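Skunamside windshield phone mount, four months in

I bought the Skunamside mount in August for a driving job that has me on two-lane roads most of the week.

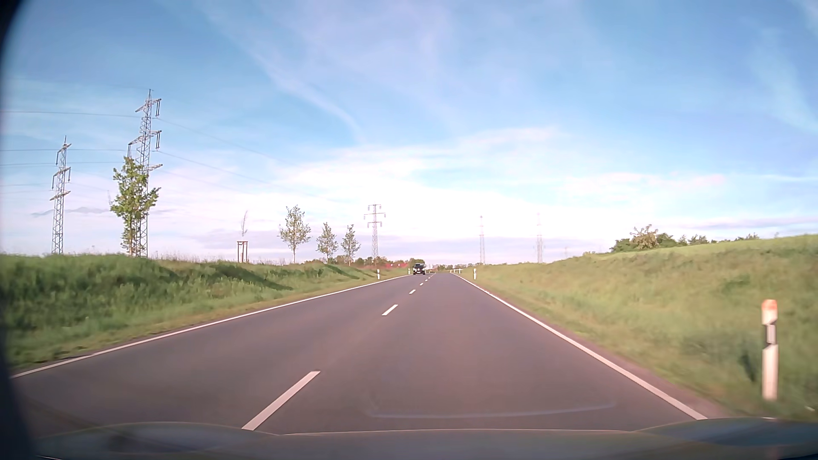 The job is delivering parts for a farm equipment dealer. Most of my stops are small towns with long stretches of open road between them, and I use the phone for directions and nothing else. My old mount clipped to an air vent. It sagged in warm weather and blocked the heat in cold weather, so I wanted something that stuck to the glass or the dash and stayed there.

The Skunamside comes with a suction base, a short arm with one joint, a spring clamp for the phone, and an adhesive disk for textured dashboards. The instructions are a single folded sheet. Setup took me 7 minutes, most of it spent cleaning the glass. Wipe it twice and let it dry completely before you press the base on. The first time I didn't wait, and the mount was on the floor mat by lunch.

After that it held well. It has come loose once since, on a cold morning when I had left it up overnight. I now take it down when I park, and that takes a second because the release tab is large enough to find with gloves on.

I put mine low in the left corner, below my line of sight. Check the law where you live, since some places limit what you can put on a windshield. Up high in the middle, where the drawing on the box shows it, the phone covered too much of the road for me. On a straight road you want to pick up oncoming traffic while it is still a speck, and a phone is wide enough to hide it.

Vibration is the main thing people ask me about. On smooth asphalt the screen doesn't move at all. On gravel it shakes enough that I can't read street names, though the arrow is still clear. Tightening the arm joint helps, but it works its way loose again. I give it a quarter turn every week or so.

The clamp is strong. It holds my phone in a thick case, and Kamil Ondrejka, who drives the other van, uses one with a bigger phone and hasn't dropped it. The rubber pads on the clamp have started to peel at one corner. I glued mine back. His look fine.

I also tried the Balogun magnetic mount for two weeks. It is quicker to use and smaller, but you have to stick a metal plate on the phone or the case, and mine slid down on rough roads. For city driving I might pick the Balogun. For longer trips I prefer the clamp.

What I don't like: the arm is too short to reach the driver in a van with a deep dash, the charging cable has no clip, and the gloss finish on the back reflects in the glass when the sun is low. A strip of black cloth tape fixed the reflection.

I would buy it again. 4 out of 5.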